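Storage and Shared Spaces: Gallery
Vostdale Residence Services
February 2021

The pages in this section record the furnishing and upkeep of the shared rooms at Vostdale. They are intended for current residents, for applicants who wish to know what is provided, and for the staff who prepare rooms between one tenancy and the next. Residents looking for the full inventory of their own unit should consult the move-in sheet issued with their keys.

Shared rooms at Vostdale are furnished to a common plan. Each has seating, a work surface, and open storage that residents may use for everyday belongings. The plan was last revised in July, when the older closed cabinets in the Lekota wing were withdrawn. Doors on those cabinets had become difficult to align, and items were often left behind in them at the end of a stay. Open cube shelving was chosen as the replacement throughout, and the same type is now used in the Fison wing.

Cube shelving is supplied in white. Compartments are unassigned unless a label has been fixed to the front panel by the residence office. Residents sharing a room are asked to agree among themselves on the use of each compartment and to leave at least one free for items in common use, such as board games, chargers, or the room log.
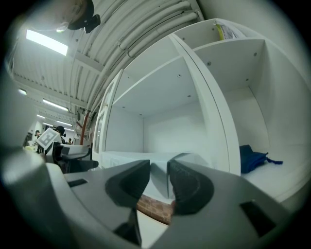 Papers should be kept in the upper compartments, where they are less likely to be mixed with clothing and bags. Binders may be stored upright or flat. Bags, scarves, and other soft items belong in the lower compartments and should be folded or rolled so that straps do not hang over the front edge. Wet coats and shoes are not to be placed on the shelving at any time; hooks and a mat are provided in each entry hall.

The panels are joined with screws, and the holes for them can be seen on some surfaces once a unit has been put together. Residents should not tighten, loosen, or remove them. A unit that rocks, leans, or has a raised panel should be reported to the residence office, and its contents should be moved to another compartment until it has been inspected. Units may not be relocated within a room without permission, as several have been positioned to keep outlets and vents clear.

Weight limits are posted inside the door of each shared room. As a general rule, books may fill a compartment to its full width, but free weights, tool boxes, and cases of bottled water must be kept on the floor. Nothing should be stacked on top of a unit that stands next to a doorway.

Cleaning

Shelving in shared rooms is wiped down by staff on the first working day of each month. Notice is posted in advance. Compartments that have been emptied will be cleaned inside, including the back wall and the floor of the compartment. Compartments still in use will be cleaned along the front edges only. Residents who wish to clean a compartment themselves may use a damp cloth and mild soap. Bleach, abrasive pads, and furniture polish dull the white finish and should not be used.

Tape and adhesive hooks are not permitted on the panels. Paper labels with removable backing may be requested from the office in packs of 100 for group projects, or singly for personal use.

Items left behind

Belongings found on shared shelving after a resident has moved out are placed in a numbered bag and held at the Prurnurus Street office. The holding period is 3 months. Papers that carry a name are kept in a sealed envelope and are not read beyond what is needed to identify the owner. Unclaimed clothing and bags in good condition are passed to the residence exchange shelf, and the remainder is recycled where possible.

To claim an item, residents should give the wing, the room, and a short description of what was left. Requests by mail are accepted, although postage must be paid by the person making the request.

Requests for additional storage

A small number of spare units is available on loan. Rooms used by study groups are considered first, followed by rooms with more than two occupants. Loan units remain the property of Vostdale Residence Services and must be returned complete, with all panels and fittings. Delivery within the Lekota and Fison wings is free of charge.

Request forms are available at the front desk in either wing. Completed forms are reviewed at the end of each month, and applicants are notified in writing.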